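Clukenach Clothing Swap - Frequently Asked Questions

Last updated 28/10/2023

Many people write to us with the same questions before the swap, so I have collected the answers on one page. If your question is missing, please write to Revathi Bangera at the swap desk. The address is on the contact page.

What is the Clukenach swap?

It is an afternoon where you bring clothes you do not wear anymore and take home clothes that other people brought. No money goes between the guests. We started in the back room of the Gowda tailoring shop with 16 people, and now we use the big hall at Skenuvel House. The next swap is in December.

Do I have to pay to enter?

There is an entry fee of 3 dollars, which pays for the hall and for the tea. Children under 12 enter free. If the fee is a difficulty for you, tell the person at the door and you will be let in, you do not need to explain.

How do the points work?

For each piece that we accept you get points on a paper card. A T-shirt, a top or a scarf is one point. Trousers, skirts and sweaters are two. Coats, jackets and boots are four. When you take something from the racks you pay with the same number of points. We tried it one time without points and the coats were gone in the first minutes, so the points came back.

Can I keep my points for the next swap?

Yes, for one more swap. After this they expire. Please do not lose the card, because we keep no list of who has how many.

How many pieces can I bring?

Up to 33 per person. Before, there was no limit, and one family came with a van. It was very kind of them but we were sorting until ten in the evening.

What do you not accept?

Underwear, socks, swimwear, and anything with a stain, a hole or a broken zipper. Also uniforms with the name of a company on them. Missing buttons are fine if you bring the button.

Must the clothes be washed?

Yes, washed and completely dry. Please use a detergent without strong perfume if you have the choice. Some of our guests are sensitive to it, and in a closed hall the smell of 100 different laundries becomes quite heavy.

Do I need to iron?

Ironing is not necessary for T-shirts and knitwear. Shirts with a collar look better ironed and they find a new owner faster, but we will accept them also without.

I do not know the size, the label is cut out. What now?

Measure it flat. For a top, measure from armpit to armpit and then from the shoulder to the hem. Write both numbers on a small piece of paper and fix it with a safety pin. The pins are also at the check-in table, if you have none at home.

Can I try the clothes on?

There are four cabins with curtains on the left side of the hall. You can take three pieces inside at one time. The mirrors are outside, which I know is not ideal.

What happens with the clothes that remain?

After the last swap there were 404 pieces left on the racks. The winter things went to the Amis shelter and the rest to the textile collection of the city. You cannot get your own pieces back at the end, so please bring only what you are ready to give away. If you change your mind during the afternoon, you can take your piece back with points like any other guest.

Can I bring men's clothes?

Please do! We never have enough of them, and large sizes especially are always asked for. The same is true for maternity wear.

Is there somebody who can repair or shorten things?

Revathi Kulkarni sits with her sewing machine near the kitchen door from two o'clock. She does simple hems and buttons - nothing with lining. You put your name on her sheet and wait for your turn. The price is a donation. (She and Revathi Bangera are two different persons, the mails get mixed often.)

Is there parking?

Only a few places behind the hall, and we need them for unloading. The bus stops in front of the door.

How should I pack my things?

In bags that you can carry alone, with the heavy pieces at the bottom. Fold everything once or twice, on a bed or on a clean sheet on the floor, and lay the pieces flat one on the other. Hangers please leave at home, we have our own and they get mixed.
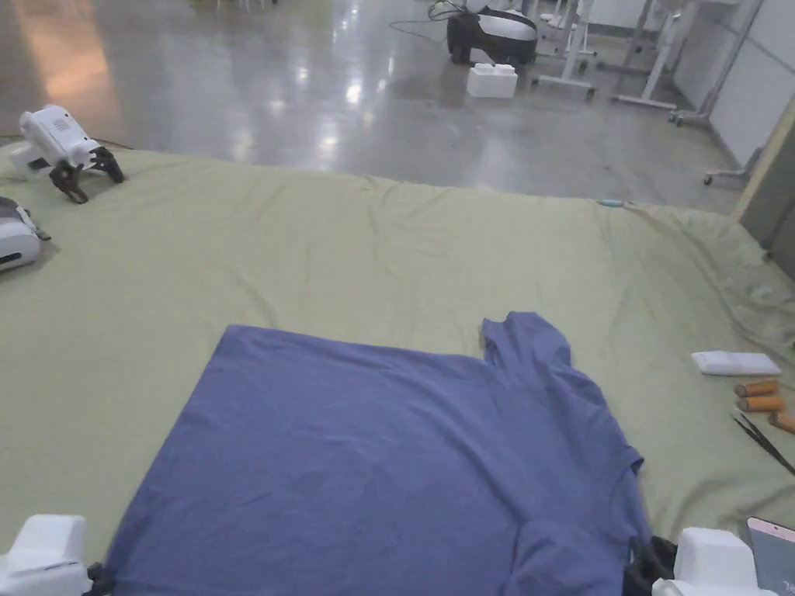
Bags you will need again for the way back, so write your name on them. Those which stay in the hall after closing go into the box by the entrance, and you can ask for them at the next swap.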